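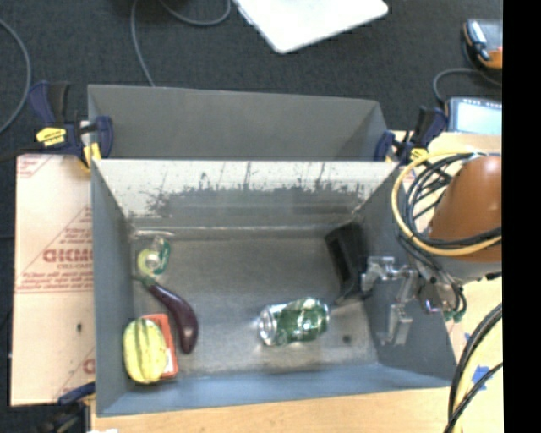 Good rules for a robot bench tend to be short, and the best set I've read this year fits on one laminated sheet. It hangs in the bin-picking lab at Preltberg, where arms learn to lift ordinary stuff out of one bin and put it down in another, and it has exactly 14 lines. Line one is "Clamp it or lose it." The bins there are held in place with plain bar clamps, the kind you'd find in any garage, and I love that. Let a bin creep sideways by the width of a finger during a long run and every result after that is in doubt, so a cheap clamp is doing the work of a very expensive calibration.

Irfan Khattak wrote the first draft of the sheet in October, after a stretch of runs that his group had to throw out. He'd been reading the big safety standards for years and admired them, but they stop at the edge of the bench. They tell you how to guard an arm and how to stop it. They don't tell you what to put in the bin.

"I wanted the page you read while your coffee cools," he told me. "Then you go and do it."

## What goes in the bin

Lines four through seven are about objects, and they're where the fun is. Every bin has to hold a mix: something shiny, something see-through, something dark, something that rolls. An eggplant is a terrific test item. It's glossy, it's curved, and its color is dark enough to give a depth camera fits. A striped squash leaning on a box is better still, as the arm has to decide which one it can take without dragging the other along. Drink cans go in on their sides. Clear packaging goes in whenever there's some to be had.

The sheet also says that items have to touch. Spread them out neatly and you've made the job easy, and your score won't mean much to the next lab over. Paracha, a small outfit that makes grippers, asked for that line after its own tests came out suspiciously well. Its engineers reran the lot under the new rule - 697 picks - and published the worse number. I think that's wonderful. More companies should have the nerve.

## Cables, tape and scratches

Line nine covers cables, and it's the one people argue over. Irfan's wording is that any cable on the arm must have a loop with enough slack for full reach, and that you check it by moving the arm slowly to each corner before the first run of the day. Tendero, a lab that adopted the sheet early, wanted a fixed length. Irfan held out. Arms differ, mounts differ, and a corner check takes roughly 90 seconds.

Then there's wear. A scuffed bin floor throws back light in ways a new one doesn't, and the tempting thing is to swap in a fresh bin before you take your numbers. Line 11 says leave it, and write down that it's scratched. The same goes for marks on the walls. Real warehouses have beat-up bins, and a robot that can only work in clean ones isn't ready for them.

Tape gets a line of its own. If a strip marks a position, it needs a label in the log. If it doesn't mark anything, peel it off.

## Passing it around

Version 2 went out in May 2023, and you can feel how many hands have been on it. The stop-button line now says who should be within reach of the button, where the first draft only said someone should. Zornov's team added a line about gloves, then took half of it back after a month of trying to type with them on. Small stuff, sure, but this is how good practice gets made, one annoyed person with a pen at a time!

There's still a gap around food. Produce changes as it sits, and a squash at the end of a test week may not grip like the one you started with. Irfan wants a date written on a tag next to the bin. Paracha would like to use plastic copies. The sheet has a blank space under line 14, and both sides have already penciled something in.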